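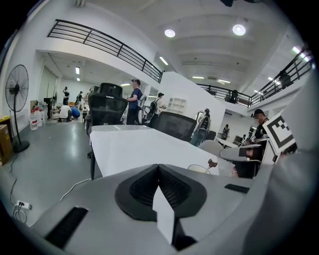 Can any machine do the boring end-of-day jobs in a shared workshop yet, or am I wasting my time looking? I look after the ground floor of a big open unit, grey painted floor, balcony along the top, and the jobs never stop. Cups left on the tables. Chairs never pushed in. Boxes and stands all over the floor where people have been working, water jugs parked by the fan, and cables running across to a power strip so anything on wheels gets stuck before it starts. We had a demo unit from Kernell in August, a sort of low floor cleaner with a lifting tray, and it spent most of its time going round the same table leg. Price was £3,289 plus a yearly fee. My boss is keen on the idea, me less so. What I want is something that will put cups in the sink area, straighten chairs and clear the floor enough to mop. Doesn't have to be fast, it can have all night. Anyone got one working in a real place, not a showroom?

Posted in: Workshops & small premises
3 replies

mop_and_bucket

Short version, no. Slightly longer version — floors yes, everything else no.

We run a Lukden scrubber in a joinery shop, 15 benches, and it does the floor fine IF the floor is clear. So somebody still walks round first picking up. It won't lift a cable, it won't move a box, and it treats a chair base as a wall, so you get a dirty ring round every chair. Mesh office chairs are the worst, the legs are low and it tries to climb them.

Things that helped us:
cables up off the floor, or under a proper ramp
boxes on a shelf, even a cheap one
chairs up on the tables if they're light enough (yours might not be)
power strips fixed to the underside of the table

Took me one evening to sort and it did more for us than the machine has. If you do all that and still want a scrubber then go for it, ours saves me 7 hours a month. Wouldn't pay what Kernell asked you though. Ask for a refurb, they do sell them, they just dont put them on the site.

tallis_unit4

just get a rota. we tried a robot it fell down the step

grey_heron

Bit more hopeful than the other two, but only a bit.

I work nights in a parts warehouse and we've had an arm on a wheeled base from Omerović since the spring. It's meant for moving small tubs from one rack to another. Out of curiosity we tried it on the canteen tables. A plain bowl or cup sat on its own on a flat white table, it got most of the time. Put something small right next to it, a clip or a pen or whatever, and it either grabbed both or knocked the lot. 13 tries to clear one table properly. I could of done the whole canteen by then.

Chairs: it can push one but it's got no idea when to stop. Light ones went under the table ok, the big ones with a headrest just swivelled on the spot. Boxes are fine if they're closed and not heavy. Open ones with stuff poking out, forget it.

Soft and bendy things are what kills it. Cable loops, bags, coats. It can see the cable, it just can't work out which end goes where. Same with plugs, wouldn't let it near a plug anyway.

People walking about is the other thing. Ours stops dead if anyone comes within a couple of metres, so if your place has folk crossing the floor all day you'd have to run it after they've gone. Ours goes from 2am. You said it can have all night so that might suit you.

If I was buying now I'd want to see it in MY building, with my mess, for a week. Wuron did offer us that, no charge apart from delivery, but their smallest one was too wide for our aisles. Yours sounds more open so might be worth a ring. Ask them three things before they come out — what it does when it drops something, who gets the call when it's stuck, and whether the cup job costs extra, cos with Omerović every new job was a separate set-up fee and we only found out on the invoice.

Edit: forgot to say, mop heads. It can't wring one out. We did try.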